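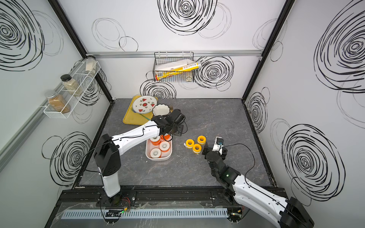 Brurden, Tuesday, July 30, 2019

Tenants at the Skulluvard apartments in Brurden may put 20 holes in their walls under a lease rule that takes effect with the next round of renewals. The 21st will cost them $200. The landlord, Moldovan Property, says the limit covers everything from picture nails to towel bars, and that it applies to each apartment as a whole, however many people and hobbies are living in it. A wire spice rack on the wall, even a small one holding three glass jars like the white one in the photo, falls under what the new lease calls "culinary fixtures" and will be judged by the number of screws behind it.

The old lease said only that tenants should use "reasonable restraint" when hanging things. According to Moldovan, restraint was interpreted broadly. A letter sent to all tenants mentions an apartment in the north building that was handed back in March with a dartboard-sized patch of wall that had clearly been next to a dartboard. Another departing tenant filled every hole with toothpaste, which matched the paint nicely but left the hallway smelling of mint into the following week.

The company also reminded tenants that it does not regard a hole as gone when there is something hanging over it.

Reaction at a tenants' meeting last week was mixed. Most of those who spoke said they could live with 20 holes, provided somebody could tell them what a hole was. The lease defines it as "any opening made in a wall by or for an attached object." One resident asked whether a thumbtack counted. The building office said it did. The same resident asked whether pulling the thumbtack out and pushing it back into the same place counted again, and the office said it would have to check.

A curtain rod caused more trouble. The usual kind takes four screws, and the larger apartments have five windows. A tenant in one of those pointed out that anyone who wanted to get dressed in private would have used up the full allowance before hanging a clock. The office has now agreed to leave curtain rods out of the count, although blinds, for reasons that took up most of a page in the follow-up letter, are still in.

Existing holes are a separate matter. Tenants have until their renewal date to report the ones they inherited, using a one-page form with an outline of a wall on it. The outline has no windows or doors. Several people at the meeting wanted a second sheet, and one asked for the form in a larger size. Anything not reported will be assumed to belong to the current tenant, including, it seems, the row of large hooks in several of the third-floor hallways that has been there longer than anyone in the building.

The news has been kinder to Plesorier, the hardware store across the street, which has moved its adhesive hooks from the back wall to a table by the register. A sign on the table reads "No holes, no problem." The store has ordered 1000 more of the hooks and expects to sell them before fall. It is also still selling drill bits, on a lower shelf.

Moldovan has not said whether adhesive hooks are welcome. The new lease does not mention them, but it does include a line about "paint removed by any means," and people who have taken one of those hooks down in a hurry will know what comes away with it. Asked about this at the meeting, the office said that paint was a different section.

Inspections will take place at renewal and again at move-out. The company says they will be quick, with tenants given two days' notice and invited to be present. Anyone who disagrees with the total may ask for a second count, which is free the first time.

The rule will not apply to the laundry room, where the notice announcing it has been put up with six nails.

Renewal packets go out to Skulluvard tenants next month. Questions can be left in the box outside the building office, which is currently on the floor under the place where it used to hang.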